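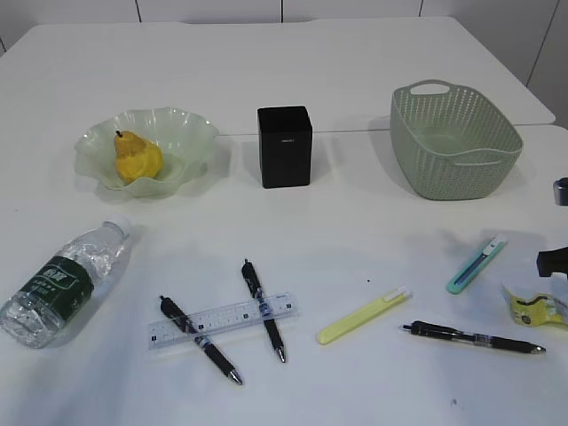 Most desks are cleared by moving everything on them to another surface, according to Aparecida Macedo, and the surface that receives the overflow is then left alone until somebody needs it. The Irden Desk Reset procedure was drafted in answer to that remark, which was made at the Relus office products meeting in November and is recorded in the notes of the session.

20/04/2015

RELUS RELEASES IRDEN DESK RESET PROCEDURE FOR SHARED WORK SURFACES

Relus today released the Irden Desk Reset, a written procedure for clearing, sorting and restoring shared tables in offices, studios and classrooms. The procedure is supplied as a laminated card and a 25-page handbook. It requires no special furniture and can be applied to any flat work surface, including tables made up of sections placed edge to edge.

The procedure covers the mixed contents normally left on a shared table at the end of a working period: pens, rulers, drink bottles, fruit, bowls, boxes and small baskets. Each item is assigned to one of 3 classes.

Class A, Return. Writing and measuring instruments. Pens are lifted off rulers before either is moved, and are stored with all tips facing the same direction. Rulers are stored flat. Clear plastic rulers are wiped on both faces before storage, as ink transferred from pens reduces the legibility of the scale.

Class B, Discard or Recycle. Drink bottles, wrappers and used paper. A crumpled bottle is treated as discarded unless it carries a name. Liquid is emptied at a sink and not into a desk bin. Caps and labels are handled according to local recycling rules, which differ between municipalities and are not reproduced in the handbook.

Class C, Hold. Food, glassware, closed boxes and any item whose owner is not known. Fruit stays in its bowl, and the bowl is moved by the base. Bowls with a wavy or ruffled rim are not to be lifted by the rim. Closed boxes are not opened during a reset.

Class C items are placed at the back of the table and reviewed at the next reset. Baskets are emptied first, returned to the upright position and used to carry Class A items to storage. A perforated plastic basket is suitable for pens only if the openings are smaller than the pen barrel; the handbook includes a full-size hole gauge on page 11 for checking this.

The sorting order was revised twice during drafting. In the first version, discards were removed last. Ross Yule, who edited the handbook, moved them to the start so that bottles lying on their sides would be off the surface before paper was handled. The second revision separated food from discards after test users reported that whole fruit had been thrown away.

"The card gives an order of work and a place for each class," said Ruairi Tennant, product lead at Relus. "It does not tell a site what to keep. Sites already have their own rules on that and we did not want to write a second set."

Wiping is carried out after sorting. On sectioned tables, the cloth is drawn along the seam and then away from it, in that order. White surfaces should be checked for pen marks before any liquid cleaner is applied. Solvent cleaners are outside the scope of the procedure.

The first print run is 700 cards. Cards are printed on one side in black and may be fixed to a wall or kept in a drawer. The handbook is bound on the short edge and lies flat when open. Distribution is handled by Cruickshank. Replacement cards can be ordered individually; handbooks are sold only with a card.

A version for classroom tables, edited by Tshepo Joubert, is in preparation under the working title Gitetti. It will use the same classes, with a separate page for scissors and adhesives. No release date has been set.

Press contact: Calum Dalgleish, Relus. Review copies of the card and handbook are available on written request.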